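Search this guide
Search
Guide home

Section 4. Recording a set of demonstrations with the hand-held grippers

Written by Serpil Ersoy, checked by Muammer Bayram. Last change Jan 9, 2019.

This section is for the operator who records the "sort and stow" task of the Prikonura study. Before you start, the station must be calibrated as in Section 3. One set is 12 recordings of the same task. We need 200 good recordings for each task before training begins.

4.1 Preparing the station

1. Switch on the recording computer and open the Lerau program.
2. Put on the head camera and tighten the strap until it does not move when you nod.
3. Take one gripper in each hand. Open and close both fully, two times. In Lerau the opening value must go to zero and come back.
4. Check that the grey plates are clean. Do not put your fingers on the plates while you work.
5. Lay the cables so that they can follow your hands across the whole table.

CAUTION: Do not wrap a cable around your wrist or forearm. If it catches on something, stop and open the jaws.

4.2 Recording

1. Put the objects on the table in the positions shown on the task card. Small changes between recordings are welcome -- the policy should not learn only one layout.
2. Hold both grippers over the table and keep still for one second.
3. Press the foot pedal. Lerau gives a short tone.
4. Pick up the first object and move it at a calm, even speed.
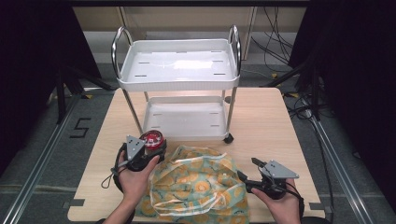

5. Place the object fully before you open the jaws. If you drop it from a height, mark the recording as "dropped" and do not delete it.
6. Continue until the task card is finished, then bring both grippers back to the start position.
7. Press the pedal again and wait for the second tone.

Note: Soft items such as bags change their shape each time. You do not need to make them flat between recordings.

Note: Look at the thing you are going to grasp. In our May trial, Sarla Kanaujia compared two groups of recordings. The policy trained on the group where operators looked at the object first finished 68 percent of its tests, and the other one finished 31 percent. The number of recordings was the same in both groups.

4.3 After each set

1. Play back the first and the last recording at double speed.
2. Reject a recording if a gripper plate is hidden from the head camera for more than two seconds.
3. Write your initials and the set number in the log, and copy the set to the Skorncombe drive.
4. Rest your hands for five minutes. Tired operators make jerky movements, and the training copies them.

If Lerau shows "tracking lost" three times in one set, repeat the calibration from Section 3 and tell Benedicta Frimpong which gripper it was -- left or right.

2 comments
0 shares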